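Chapter 6
Form and Surface in Small Play Objects

Terms introduced in this chapter: primary form, outline, edge condition, slenderness, face marking, rest position, background contrast

6.1 Scope

Chapter 5 dealt with the materials used in small play objects. This chapter deals with their form. It covers single pieces with a longest dimension of up to 300 mm. Larger items, and items with wheels or hinges, are covered in Chapter 9.

The working vocabulary follows the Clustbridge inventory, in which 1,969 loose pieces from play sets were described and sorted by form. The inventory uses 38 form classes. Most of these are variants of three basic groups: flat pieces with a grip, compact blocks, and slender pieces. The three groups are treated in that order. Funnels, rings and hollow shells are left to the exercises at the end of the chapter.

6.2 Flat pieces with a grip

Toy kitchen tools make up most of this group. A piece of this kind has a working part, such as a blade or a paddle, and a grip that is narrower than the working part. The two may be molded as one piece or joined. Where the form is copied from a real tool, the outline is usually kept and the edge is changed. A toy blade must have a blunt edge, and the change from blade to grip should have a radius large enough to prevent cracking under a bending load.

Secondary features are recorded after the outline. On a grip, these are ribs, finger grooves, flats and openings. Ribs run across or along the grip, and the direction is written down. An opening at the end of the grip is recorded as a loop if the surrounding material follows its shape, and as a hole if it does not.

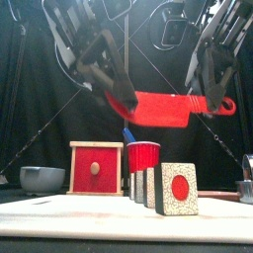

Figure 6.1 Toy cleaver in red plastic. Primary form: flat rectangular blade with a narrower, ribbed grip. Secondary feature: round hanging loop.

A flat piece has two stable rest positions, one on each broad face. If the grip is thicker than the blade, the blade may not lie fully on the table, and the gap should be measured at the corner farthest from the grip.

6.3 Compact blocks

A block is compact when no edge is more than twice the length of any other. Cubes are the limiting case. Since a cube looks the same on all six sides, its faces can be told apart only by color or by marking. Both are recorded by face, starting with the face that is up when the piece is first set down.

Marks may be printed, inlaid, painted or applied as a label. The record gives the color of the mark, its shape, and its place on the face. When several blocks come from the same set, they are laid out in a single row before recording, with space between neighbors so that each top face can be read separately. The Skerinum layout uses a white ground for this step.

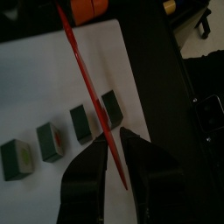
Why is a mark on a block recorded separately from the color of the face?
The two wear at different rates. A printed mark may be lost while the face color remains, and a record that combines them cannot show which one has changed.

6.4 Slender pieces

Slenderness is the ratio of length to greatest width. Pieces with a ratio above 6 are classed as slender. The group includes sticks, rods, cords and ropes, and it is divided by stiffness. A stiff piece keeps its shape when held at one end. A limp piece does not, and its length must be measured under light tension. The Vasseur sheet has a separate column for surface texture, with entries for smooth, ribbed, twisted and braided.

Color contrast matters more in this group than in the other two. A narrow piece covers little of the ground behind it, and its outline is easily lost against a patterned or dark surface.
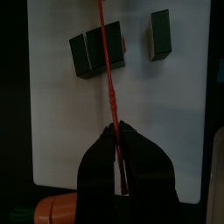 Figure 6.2 Slender red piece passing in front of a dark green block, with a white surface behind.

6.5 Recording procedure

Set out a plain ground. Place one piece on it in a stable rest position. Record the primary form, then the outline, then the secondary features. Turn the piece and repeat for each face that differs. Enter the results on the form sheet in Appendix B, which is adapted from the Jendier sheet used in Chapter 3.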